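Keep the Wedding Speeches Short

June 2020

In my country of birth, a wedding speech is one sentence. Somebody stands up, wishes the couple health and many years, everybody drinks, and the music starts again. When I moved to Dolau and began to be invited to weddings here, I was surprised to learn that the speeches have their own place in the program, between the salad and the main course, and that they can last longer than the ceremony.

I have now been a guest at 12 weddings in this country. I enjoyed all of them, and I would like to say this clearly before I complain. The food was good, the families were kind to me, and at a wedding in Prulwood a grandmother taught me a dance which I still remember. But my opinion about speeches became stronger with every wedding.

A speech of two minutes is a gift. The speaker tells one story, says why he or she loves these two people, and sits down. A speech of 20 minutes is a different thing. It usually contains the school years, a trip to Vulmont where something funny happened with a rental car, and several jokes which only four people in the room can understand. The four people laugh very much. The others hold their glasses and do not know if they are allowed to drink.

My friends tell me that the long speech is a tradition and I should respect it. I respect traditions, I grew up with many. But I think a tradition should include the guests. When the families dance in a circle, I can join the circle also if I know no one. When the best man speaks about his college roommates, there is no place for me to enter.

Another argument is that the speaker is nervous and worked hard on the text. I believe it. I also was nervous when I spoke at my cousin's wedding last April, and I had written two full pages. The evening before, I read them aloud in the kitchen and I crossed out almost everything. What stayed was the story of how she called me to say that she met him. People came to me afterward and repeated parts of it, so I suppose they listened.

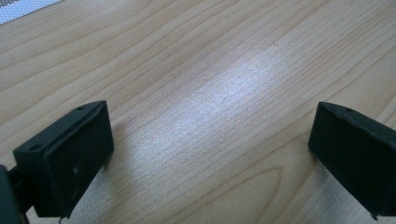 Couples can help their speakers if they tell them the limit early, in a friendly way, together with the invitation to speak. It is not rude. Most people are relieved to hear a number. Without a limit, the guests begin to study the furniture, and I know this from my own experience. A pale wooden tabletop has long thin lines which run across it a little wavy, in some places close together and in others far apart, and sometimes the lines bend into a tall narrow arch, one inside the other. I can follow such an arch with my eyes from its round tip down and back again many times during one toast, and I would prefer to look at the bride and groom.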